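Notes for the talk, 2020-06-06
Outreach surgery: what do we count?

Slow down on this first part. Most of the room will have seen the Elta brochure and will like it.

Start with the headline number. The Elta program reports 994 eye operations over 18 months at the Brimska and Rokcombe hospitals. Say it, leave it on the screen, then ask how many of those patients were seen again. The report gives a figure for the first day after surgery and then goes quiet. I wrote to ask in January and got the brochure back.

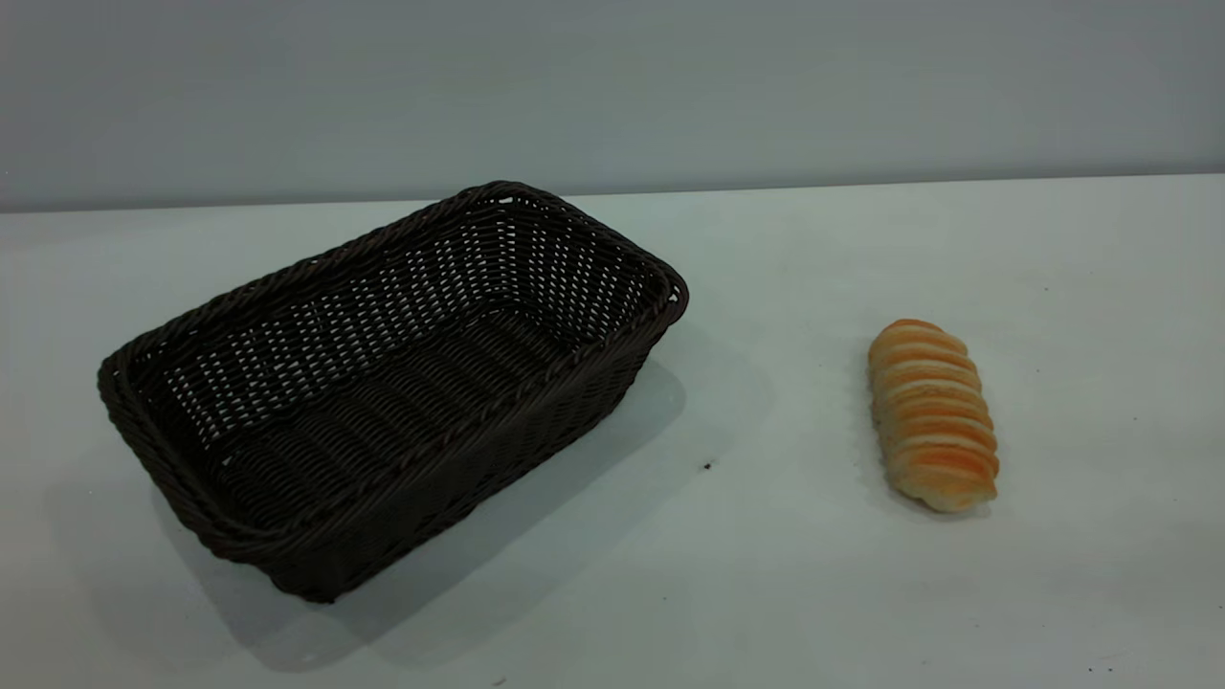 Define terms before anyone gets annoyed. An operation done is one thing. Sight regained and kept for a year is another, and it takes eye charts, glasses, drops, and a bus fare. I have no quarrel with the surgeons. My quarrel is with a report that treats the first as proof of the second.

Next, Rokcombe. 68 patients came back for the late check, and the report says they did very well. Maybe so. People who can see well enough to travel are the ones who travel. Ask the room who they think stayed home. (Pause. Don't answer it for them.)

Training claim. Two local doctors "qualified" under the visiting team. Qualified by whom, after how many cases on their own? The Csizmadia checklist asks for exactly this and the box is blank.

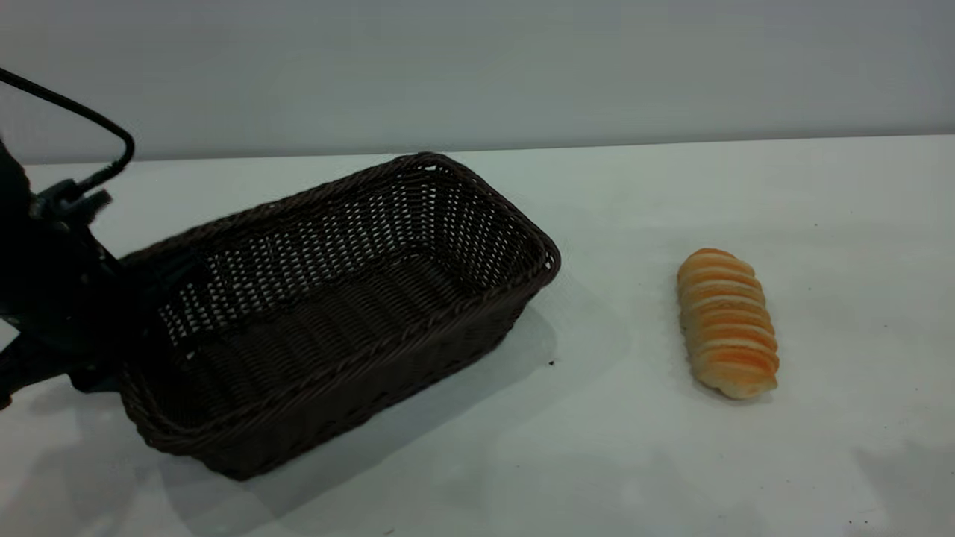

Equipment is where I expect the pushback. Donated machines look great in a report, and I'd like to know who pays for the spare parts and the lens stock in the third year. Point at the slide if attention is drifting: that basket is a perfectly sound basket, good braided rim, and there is nothing in it. A machine with no supplies is in the same position. Then back to the budget line, which covers shipping and stops.

If someone says "better than nothing," agree that it may be, and ask for the complication rate.

Close with the request: late results for every patient, missing ones listed as missing. Take questions. Skip the funding slide if short on time.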